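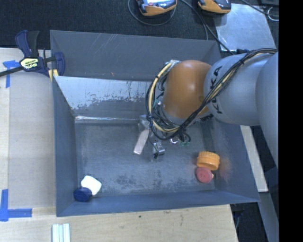 Setting Up and Checking a Bin-Picking Cell Before a Run

Applies to any single-arm cell with one bin on a table. Work through the steps in order, with the arm stopped until step 5.

1. Fix the bin
Clamp the bin to the table at one corner at least. A bar clamp is fine if its handle stays outside the arm's sweep. Push on each wall by hand. If the rim moves more than 2 mm, reclamp before doing anything else.

2. Mark the position
Put painter's tape on the table as L-shaped corner marks. Tape does not hold the bin in place – it only shows whether the bin has moved. Replace any mark that has lifted or torn, and measure its position again when you do. At Stestov the reference distance from the robot base to the near rim is 1046 mm, written on the cell sheet.

3. Dress the cables
Cables on the arm need enough slack for full wrist rotation, but no loop may hang lower than the gripper fingers. Jog each wrist axis to both limits at low speed and watch the bundle. If it pulls tight or catches on a joint housing, stop and re-tie it.

4. Load the bin
Use only objects on the approved list. Place some against the walls and in the corners, where sloped sides limit the approach angle. Mix hard and soft items, and let a few touch. Keep spare parts and paper off the table wherever the arm can reach.

5. Run the slow pass
Set speed to 40 mm/s and run one empty approach to each corner. The fingers must clear the rim on the way in and out. One person holds the enabling switch and does nothing else during this pass.

6. Record and release
Log the tool file, the bin position and the name of the operator. The Mikel template has a field for each. Scuffs on the bin floor are acceptable. Cracks and raised edges are not.

When to repeat
Repeat steps 1, 2 and 5 after any collision, any change of gripper fingers, and every 67 cycles. Repeat the full list after a cable change.

Revised in August by Lech Zieliński. Step 3 now covers both wrist limits – the earlier version covered only one.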